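Filed under: Automation > Standards and Practice
Print | E-mail

4.2 Handling rules at the socket

The Wiltau rules limit fingertip speed near an open socket and call for a stop of 2 seconds before contact. A processor may be gripped by its edges only.

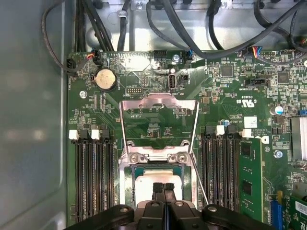

Figure 5. Gripper over the processor, load plate open.

Sreekumar Subramaniam objected that the stop should depend on the part, and asked for a longer one over bare contacts. We kept a single value for all 14 tasks.

Comments (2)

Irén Bíró: Does the edge rule cover memory modules too?

Ayane Hosoda: Section 5 says yes.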